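Tabletop Belt Conveyor, Green
Bench Equipment > Conveyors & Feeders > Tabletop

December 2025
By Kusum Shukla

Print this page | E-mail this page

The Erlow is a flat belt conveyor made to sit on a work table. It carries light parts from one station to the next and is sold by Drelasley as a complete unit or as a frame without a belt. It does not need a floor stand.

The belt is green and runs between two low aluminum rails. The drive is at one end and the idler at the other. The drive end is left open at the side so the roller bolts and pulleys can be reached with a hex key while the unit stays on the table.

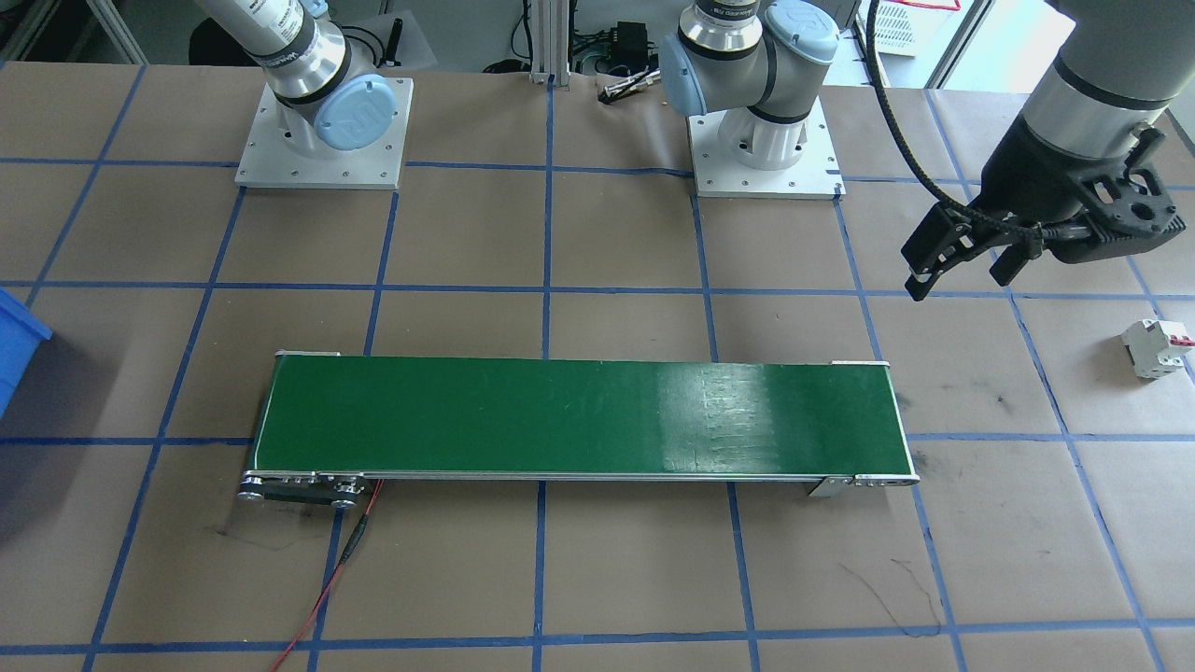

Placing the conveyor

Set the unit on a flat top and check that both ends sit level. If the table is covered with paper, pull the paper tight before you put the conveyor down. A taped grid is a good way to mark the position. Line up one rail with a tape line and you can put the conveyor back in the same spot after cleaning.

Lead the power wire out from the drive end and keep it clear of the belt. Leave enough slack to lift that end for service. Anything that reaches over the belt should be set up with the belt stopped, then checked again at low speed.

Suitable parts

The belt is meant for small, dry parts with a flat side: switches, relays, terminal blocks, small molded housings. Circuit breakers travel best on their widest face. Round parts will roll and need the Gritden side guides, sold separately. Do not use the belt for oily parts or for anything with a sharp burr.

Before a first run, place one part on the table beside the conveyor and confirm that it can be picked up from there, with the toggle or label facing the way you want it. 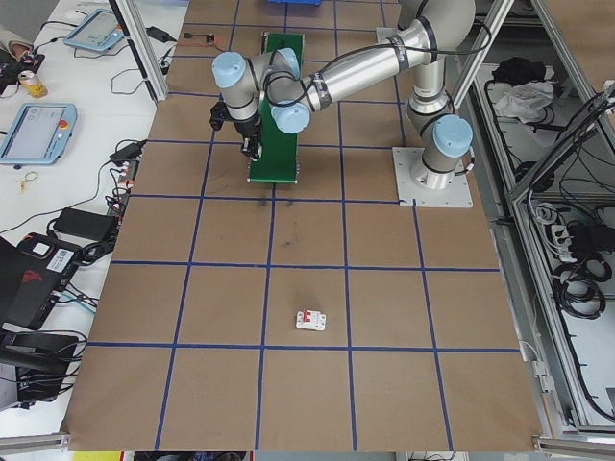
Care

Wipe the belt with a damp cloth and let it dry before restarting. Light scuffs on the face do not affect use. Replace the belt if the edge frays or the splice lifts. Check tension after the first 20 hours and then every 1,000 hours. Adjust both idler screws by the same amount, a quarter turn at a time.

Ordering

Supplied with belt, drive, power wire and 2 hex keys. Spare belts are stocked. Side guides and the frame without a belt are made to order and ship in 31 days. Orders placed before May are covered by the current price list.

Returns are accepted on unused units in the original carton. Belts cut to a special length cannot be returned.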